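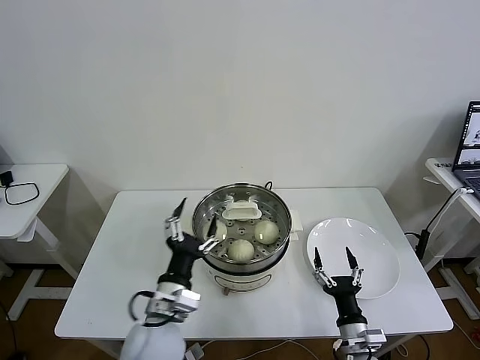 Electric steamer pot

An electric steamer pot is a countertop appliance that cooks food in steam from a small amount of boiling water. The usual form is a round heated base with a metal upper section, a perforated tray and a lid. It is sold mainly for buns, dumplings, fish and vegetables, and most models can also be used without the tray for soup or noodles. Makers tend to present it as a healthier way of cooking. The claim is hard to test, as it depends mostly on what is put in the pot and what would have been eaten otherwise.

Parts

The base holds the heating element and, in most designs, a simple control panel. Above it is the pot wall, often stainless steel with a polished rim. The tray sits inside, over the water, and lifts out for washing. Hole patterns differ between makers: some use a plain grid, others set small holes in rings with a few larger openings among them. Claltau, a maker of small kitchen goods, has described its own ring pattern as giving "even steam in every corner" -- an odd boast for a round pot. No measurements were published with it.

Lids are commonly clear glass, so that the food can be checked without letting steam out. In practice the glass fogs within a few minutes and very little can be seen through it. Side handles are fixed below the rim on most pots. Whether they stay cool enough to hold is a matter on which instruction leaflets and owners disagree.
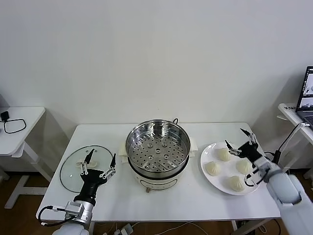
Electric steamer pot with perforated tray; clear glass lid to the left, pleated dumplings on a plate to the right.

Use with buns

Steamed buns are the food most often linked with the appliance. Plain round buns and filled ones with pleated tops are cooked in the same way, spaced apart on the tray to allow for swelling. Greaseproof paper is often recommended to stop sticking. Some cooks brush the metal with oil instead, and a few do neither and scrub the tray afterwards.

Cooking times given in recipe books should be treated with caution. They seldom say whether the clock starts when the pot is switched on or when the water boils, and on a slow base the difference can be large. The food writer Qianru Pan compared the timings in 29 printed recipes for filled buns and found that only two stated the starting point.

Advice to wait before lifting the lid at the end is also widespread. The reason given is that a sudden drop in heat makes the dough collapse. This may be so for some doughs, but under-proved or over-proved dough will collapse under any lid, and the two faults are easily confused.

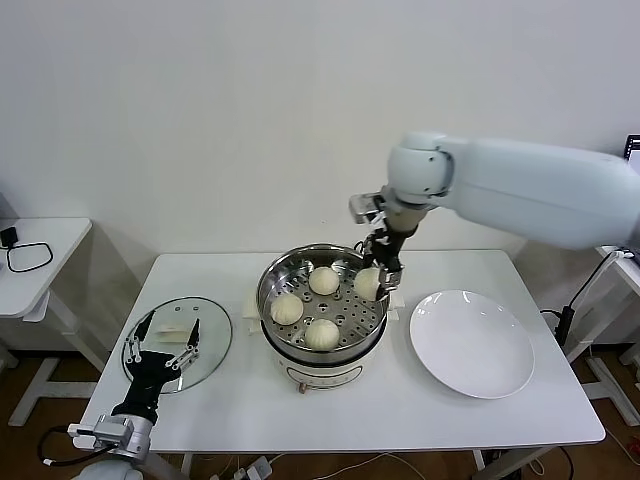

Capacity

Capacity is usually advertised as a number of buns, with no size of bun given. The Jornen pot was listed for a time as holding seven, a figure later dropped from the box. A wide plate kept beside the pot is often more useful than a second tray, as cooked buns left over the water go soggy underneath.

Energy use

Steamer pots are often said to be cheaper to run than a pan on the hob. A De Bruijn model rated at 667 watts was sold on this basis, but the rating alone says nothing about how long the pot must stay on, and a weaker element takes longer to boil the same water. 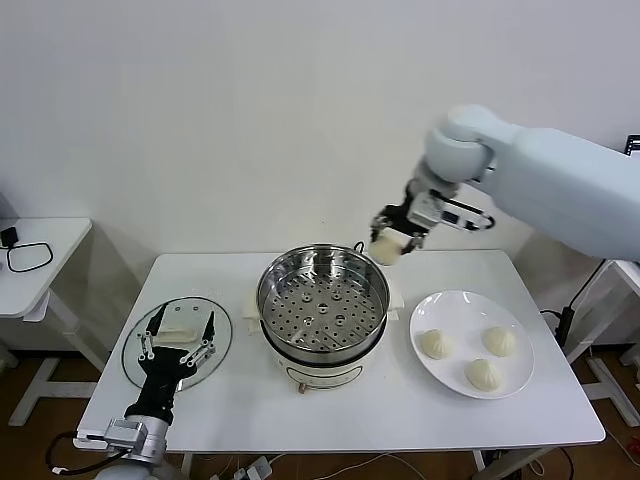

Steamer pot with the lid off and three pleated buns on a plate. The lid has a cream-white handle.

Cleaning

The tray and lid can be washed by hand. Bases should not be put under water, whatever the seller's listing says. Limescale builds up on the floor of the pot in hard-water areas and is normally removed with vinegar or citric acid. The Clarkton descaling powder sold for this purpose lists citric acid as its main ingredient and costs almost twice as much.

See also

Bamboo steamer
Rice cooker
Steamed bun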